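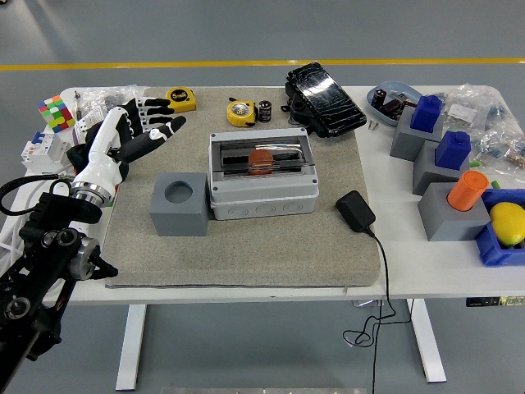

**Bringing a child to the Szénási house museum, is it worth it?**

Posted by Lajos Magyar

Hello everybody. In April my wife and I will travel with our daughter to Windevwood, and we have one free morning before the train. I would like to see the Szénási house museum, the one with the painter's studio and the painted ceiling. My wife is afraid that our daughter will be bored, as she is still small and does not like to stand in front of paintings. I have read the museum's own page, but it is written more for art students and I could not find some simple things. Is it necessary to buy the tickets before? Can one enter with a stroller? And how much time should we keep for it? We do not need to see everything. I ask also if there is some place near to eat, nothing special.

---

**Hsiu-ying Lam**

I was there with my two nephews last spring, so I can tell you how it was for us. The house is narrow and the studio is on the upper floor. There is a staircase and I did not see an elevator. The stroller had to stay in the coat room by the entrance, where a lady gave us a number for it. If your daughter can walk up the stairs holding your hand, it is fine.

We bought the tickets at the door at ten in the morning and waited very little. After lunch the line was out on the street, so please go early. We stayed 70 minutes, and this was with a long stop under the painted ceiling. There are benches and it is allowed to lie back on them and look up, which my nephews liked more than all the paintings together. Ask at the desk for the drawing sheet for children. They do not offer it by themselves.

The room with the late portraits is quite dark and a little sad. You can pass through it quickly.

For food we went to Ultetti, on the corner of the square. They have soup, and noodles with butter for small children. It was clean and not expensive.

---

**rosport_walker**

go early yes. garden is closed in winter, not sure when it opens again

---

**Lajos Magyar**

Thank you very much to both. Then we will leave the stroller at the hotel and take the carrier. I have written to the museum about the garden, and if they reply I will put it here.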